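Haushalts- und Werkstatttipps
Beispiele aufnehmen mit dem Handgreifer: was sich bei uns bewährt hat
Stand: 2018-12-12

Wer einem lernenden System zeigen will, wie man ein Brett auf den Tisch legt oder eine Tasse ins Regal stellt, braucht viele gute Vorführungen. Bei Butora nehmen wir diese mit Handgreifern auf, an einem normalen Tisch und mit normalen Sachen. Die folgenden Tipps habe ich beim Arbeiten gesammelt. Einige klingen selbstverständlich, aber ich habe jeden davon mindestens einmal vergessen.

Den Tisch vorbereiten

Die Tischplatte vor jeder Serie mit einem feuchten Tuch abwischen und trocken reiben. Krümel und Holzstaub setzen sich in die Polster der Greiferfinger, und danach rutscht ein glattes Teil leichter weg. Scheuermilch bitte nicht verwenden, sie hinterlässt einen Film.

Kleine Klebepunkte als Hilfe für die Startposition sind verboten, auch wenn sie sehr bequem sind. Das System lernt sonst den Punkt und sucht ihn später auf einem fremden Tisch. Besser ist es, den Gegenstand jedes Mal ein wenig anders hinzulegen: einmal schräg, einmal näher am Rand, einmal mit der anderen Seite nach vorne.

Lampen, die flackern, vor der Aufnahme ausschalten. Tageslicht ist schön, es ändert sich aber während einer langen Serie stark. Wir mischen deshalb die Tageszeiten und schreiben sie dazu.

Die Hand führen

Langsam anfangen, gleichmäßig bewegen, vor dem Zugreifen kurz anhalten. Der häufigste Fehler bei neuen Kollegen ist die Korrektur im letzten Moment: Die Finger sind schon fast zu, dann kommt noch eine schnelle Drehung aus dem Handgelenk. Ein Mensch macht das ohne Nachdenken, ein Roboterarm kann es oft gar nicht nachmachen. Wenn der Anflug nicht stimmt, lieber zurückgehen und neu ansetzen.

Zum Üben eignen sich flache Holzteile besonders gut. Man muss den Greifer von oben bringen und genau auf die Höhe achten, damit er nicht auf die Tischplatte stößt. Die Kugeln oben am Gerät dürfen dabei nicht vom eigenen Ärmel oder vom Kopf verdeckt werden. Das Kabel soll locker über der Hand liegen und nicht am Handgelenk ziehen. 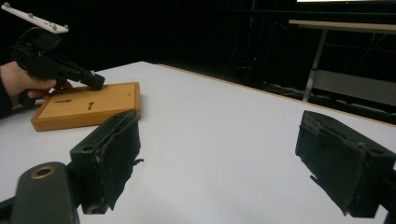

Tomić schreibt dazu, man solle mit solchen flachen Teilen gerade nicht beginnen. In seiner Werkstatt hätten die Neuen zuerst Schwämme und Stoffbälle gegriffen, zwei Tage lang, und erst danach Holz. Ein hartes Teil verzeihe keinen schiefen Griff, und wer am Anfang zu oft scheitere, gewöhne sich eine verkrampfte Haltung an, die man später in allen Aufnahmen wiederfinde. Außerdem rate er dazu, die Hand nach jeder Serie auszuschütteln.

Das mit der Haltung kann ich bestätigen. Ich bleibe trotzdem beim Holz, nehme aber am ersten Tag nicht auf, was geübt wird - so entsteht kein Druck.

Polster pflegen

Die weichen Einlagen an den Fingern sind Verschleißteile. Wir kontrollieren sie nach jeweils 49 Vorführungen und tragen das Ergebnis in die Liste ein. Kleine Risse sind erlaubt, solange das Polster fest sitzt. Löst es sich am Rand, wird es ganz abgezogen und neu geklebt; mit Klebeband darüber zu gehen, verändert die Reibung zu sehr. Alte Klebereste gehen mit dem Fingernagel oder einem Kunststoffspachtel weg. Ein Messer nimmt man dafür nicht.

Neue Polster kaufen wir bei Lekura in Platten und schneiden sie selbst zu. Immer beide Finger gleichzeitig wechseln und das Datum des Wechsels notieren.

Pausen und Ordnung

Vier Serien hintereinander sind genug, danach wird der Arm müde und die Bewegungen werden kürzer. Man merkt es selbst kaum, in den Kurven sieht man es sofort. Wir haben einmal 13 Serien an einem Nachmittag gemacht und die Hälfte davon im Januar wieder gelöscht.

Misslungene Versuche nicht gleich wegwerfen. Ein Griff, der danebengeht und dann sauber wiederholt wird, ist für das System nützlich, wenn er richtig gekennzeichnet ist. Wir schreiben nur ein Wort dazu: „abgerutscht“, „verfehlt“ oder „gekippt“. Lange Kommentare liest später keiner.

Für die Gegenstände verwenden wir flache Kisten von Trollska, eine pro Aufgabe, mit einem Zettel auf dem Deckel. Auf dem Zettel steht, was hineingehört und welche Aufgabe damit aufgenommen wird. Am Abend kommt alles zurück in die Kiste, die Greifer werden mit offenen Fingern abgelegt und die Akkus kommen ans Ladegerät.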